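Fixing early release when placing soft packages on a shelf

Applies to: hand-held two-finger grippers with ribbed grey pads, fitted with a finger position sensor, and any policy trained from their recordings. Last revised 10th January.

Symptom

The gripper carries a soft package to the shelf, reaches in, and opens before the package is supported. The package drops the last part of the way, tips forward, and either lies across the front edge of the board or falls to the floor. In the log the release is marked as a normal open command. There is no fault code and the run is counted as a success unless someone corrects it by hand.

We lost most of a week to this. In one batch of 50 placements, 18 were early releases, and the summary page showed a clean batch. Tove Bisgaard found the fault by reading the finger width traces one at a time, after the camera calibration had been redone twice for no gain. The procedure that follows is the order we should have worked in.

Before you start

You will need:

A gripper with a known good battery
The Monduson log viewer, or any tool that can plot finger width against time
A feeler gauge set
A rigid test block, 37 mm wide
Several soft packages of the kind that fails, unopened
A shelf with a solid back panel

Power the gripper down before touching the finger linkage. The return spring on this type will close the fingers without warning when the retaining clip comes off, and it is strong enough to break the skin. Vibeke Juhl needed two stitches in a thumb from exactly this. Wedge the fingers open with the test block first, then remove the clip. Do not rely on holding the trigger.

Step 1. Separate the early releases from the ordinary drops

Open the log for a failed run and plot finger width over the final approach. There are three patterns.

Slow widening, no command. The width creeps up while the trigger signal stays flat. The package is sliding or deforming. Go to step 2.

Sharp widening with a command. The trigger signal leads and the fingers follow. The release was asked for. Go to step 4.

Sharp widening, no command. The fingers moved but nothing told them to. Stop using the unit. Check the linkage and the retaining clip for cracks before any further test, and do not put the unit back into service on the strength of one good run.

If the trace has gaps, fix those first. A dropped block of samples at the moment of release looks very much like the third pattern. On our units the usual cause was a loose connector at the rear of the housing.

Step 2. Check the pads

Look at the inner face of each finger. The grid on the pad should be even across its whole area. On a worn pad the ridges are rounded at the tip end first, which is where a soft package is normally held.

Wipe both pads with a damp lint-free cloth and let them dry. Do not use solvent. It hardens the surface, and the pad will feel fine to the thumb and still slip on plastic film.

Check that each pad is seated flat. Slide the thinnest feeler gauge under each edge. If it goes in anywhere, lift the pad and refit it. Adhesive left over from an old pad is enough to tilt a new one.

Replace pads in pairs. A new pad facing a worn one pulls the package toward one side as it is squeezed, and the package then arrives at the shelf at an angle.

Step 3. Check the width zero

Close the fingers fully and read the width. It should be zero, or within the offset written on the unit's service card. Now close them on the test block and read again. The two readings should differ by the width of the block. If they do not, the scale is wrong and the zero alone will not cure it. Run the two-point calibration from the service menu and repeat both readings.

A soft package has no fixed width. Air moves inside it when it is gripped, and the reading depends on where it is held and how full that end happens to be. Never calibrate against one.

Record the readings in the unit log even when they pass. We could not say when our zero had drifted, only that it had, and as a result every recording back to the previous service had to be reviewed.

Step 4. Check the release condition

This is where our fault was. The Melura placement routine has two release conditions, and either one can open the fingers:

Contact. The forward motion of the gripper stalls for a set time, taken to mean that the package has met something.

Depth. The gripper has traveled a set distance past the front edge of the shelf.

With rigid boxes both work. With a soft package the contact condition can fire early. The package brushes the side partition or the front strip of the board, compresses, and slows the gripper just long enough to count as a stall. The routine opens the fingers with the package half over the edge.

The same thing had happened further upstream. Operators recording demonstrations had learned to let go when they felt resistance. Some of that resistance was the partition. The policy trained on those recordings copied them faithfully.

To correct the routine:

1. Open the placement settings and find the release group.
2. Change the condition from "either" to "both".
3. Set the depth to the full depth of the shelf less the depth of the package. Measure the shelf. The figure in the Ingvarsson drawing is for the outside of the unit and includes the back panel.
4. Raise the stall time one step.
5. Save, power cycle, and confirm that the settings were kept. Older firmware reverts to "either" without a message if the battery is low when you save.

Step 5. Correct the hand-held technique

Changing the settings does nothing for the recordings. Operators need to place the package so that the release in the data means the right thing.

Approach with the fingers level with the board and square to the opening. Enter without touching the partitions. If you touch one, back out and start again, and mark the attempt as a restart.

Carry the package in until it meets the back panel. Lower until the board takes the weight. Hold still for a slow count of two, then open the fingers and withdraw along the same line. Do not lift while withdrawing. The ribs catch on loose film and will bring the package out again.
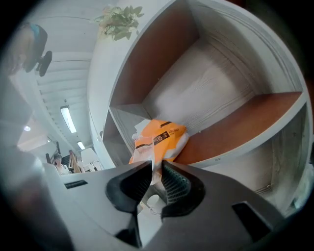 Can the wrist camera be used to confirm that the package is supported before release?

Only as a second check. A camera mounted behind the fingers often cannot see the line where the underside of a package meets the board, as the package and the fingers hide it. Use it to reject an approach that is clearly crooked, and leave the release decision to the width and depth signals.

Step 6. Retest

Place a fresh package eight times at each shelf height in use. Keep the same operator throughout, and do not change pads or settings partway. After each placement, leave the package where it is and check by hand that it is fully on the board before removing it.

Then repeat the series with the approach deliberately off center, so that the package touches a partition on the way in. The fingers must stay closed. This is the test that matters for the fault, and it was missing from our original acceptance sheet. If the fingers open on even one of these, return to step 4 and check that the setting was saved.

Keep people's feet and hands clear of the area under the shelf during the off-center series. A snack bag is harmless, but the same routine is used for jars.

Step 7. Clean up the existing recordings

Do not delete the affected runs. Relabel them. In the log viewer, filter for runs where the open command comes before the set depth has been reached. Review each one on video. Sort them as follows:

Package ended fully supported: keep, tag "shallow release".
Package ended partly off the board: relabel as failure.
Package fell: relabel as failure, tag "drop".
Cannot tell: exclude from training.

The last group was larger than we had planned for – up to 37 runs in a single session folder – mainly where the operator had turned away right after opening the fingers. Ask operators to hold the view on the shelf for a moment after withdrawing.

Retrain only when the whole folder has been sorted. A policy trained on a half-sorted folder gave us results that looked better than the old ones at the upper boards and were worse at the lower ones, and we spent a day looking for a mechanical cause that did not exist.

If the fault comes back

Check the battery and the saved setting first, then the pads. If both are in order, pull the service card and compare the width zero with the last recorded value. A zero that keeps moving between services points to a slipping encoder collar, and the finger unit should go back to Fodow for repair. Send the logs with it, including the good runs. Remove the battery before packing, and ship the unit with the fingers closed and the retaining clip fitted.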